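I save every squeeze bottle that comes through my kitchen, and the trick is getting them properly clean. Pour in warm water and a squirt of dish soap, screw the cap on and shake hard for 90 seconds. Rinse until the suds quit, then stand it upside down, cap off – overnight if you can!

Check down low before you refill it.

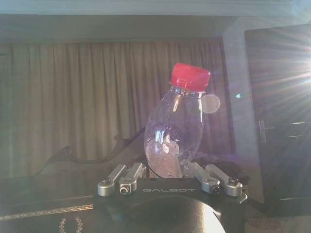
Droplets near the bottom, on the inside.

Comments (2)

Jeanie Pringle: Do you wash the caps too?

Tiburcio Alvarado: Rice grains in the shake work great for oily ones.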